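双腕の教示データ集め、失敗したエピソードは捨てるべきでしょうか

解決済み 回答3件 2022年3月11日

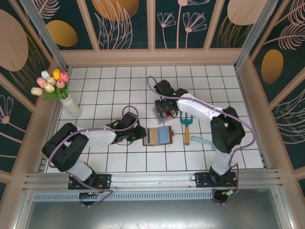
模倣学習用のデモを集めています。アームは2本、操作者は私ひとり、やる気はその日によります。課題は園芸まわりの小物の片付けで、タイルの作業台の上で道具やケースを扱わせています。背景の壁紙が妙に華やかなのは上司の趣味です。見た目の多様性も稼げるそうです。

困っているのは、エピソードの取捨選択です。収集にはGraserbyという社内ツールを使っていて、終わるたびに「成功」「失敗」のどちらかを押します。ところが実際には、つかみ損ねてやり直したら入った、というのがやたらと多いのです。最終的には成功なのですが、途中の私の操作はとても人様に、いや機械様にお見せできるものではありません。

透明な容器が特にひどくて、縁がどこにあるのか、手首カメラの映像だとまるでわかりません。肉眼で見ながら操作すればつかめますが、それを学習させてよいのかも自信がありません。

前任者のメモには「きれいなものだけ残す」と一行だけありました。その基準で昨日の分を選別したら、残ったのは18本でした。一日中やって18本です。腰も痛いです。

やり直しの入ったエピソードは捨てるべきか、残すなら何か印をつけるべきか、教えてください。

回答1

全部捨てましょう。汚いデータを入れれば汚い動きをします。基本です。

(質問者からのコメント)
全部捨てると、私の三月がなくなります。

回答2 ベストアンサー

捨てないほうがいいと思います。うちも以前きれいなデモだけで学習させたところ、最初の一回を外した途端に、何もない空中を大事そうに運ぶロボットができあがりました。外したあとどうするかを一度も見せていないので、当然といえば当然です。運ぶ姿勢だけは立派でした。

うちではラベルを4段階にしています。

一発で成功
やり直して成功
失敗(原因は操作)
失敗(原因は機材や配置)

学習に使うのは上の二つで、三つ目は保管だけ、四つ目は原因をメモしてから消します。二つ目は、外した瞬間に印を打っておくと後で楽です。そこから先だけを切り出して「復帰」の例として使えるので。Graserbyというのは存じませんが、フットペダルか何かに割り当てられませんか。両手は操作でふさがっているでしょうから。

ただし、ためらって宙で止まっている時間は切ってください。残すと、ためらうところまで忠実に覚えます。うちのは容器の手前で深く考え込むようになり、見学者には好評でした。

透明な容器の件は別の問題です。操作者に見えていてモデルに見えないものを頼りに動かすと、モデルから見れば根拠のない動作になります。肉眼はやめて、モデルに渡すのと同じ映像だけを見て操作してみてください。それで人間にもできないなら、直すのは操作ではなく照明かカメラの位置です。うちは照明を横から当てたら縁が光って、だいぶましになりました。

あと、腰は椅子の高さです。

回答3

上の方にほぼ同意ですが、配置の記録も忘れずに。道具の向きを毎回変えているつもりでも、人間は4通りくらいをぐるぐる回しているだけです。私はPlonachという乱数の表を出すだけのスクリプトを作って、道具の位置と角度はそれに従っています。自分の創造性には見切りをつけました。

あと、上司の壁紙は一度はがして撮ったほうがいいですよ。柄で位置を覚えられると、はがした日に全部終わります。

(質問者からのコメント)
ありがとうございます。捨てた分がゴミ箱に残っていたので救出しました。ペダルは総務に申請したら「足で何を踏むのですか」と聞かれ、説明に時間がかかっています。壁紙の件は、言い出す時期を見ています。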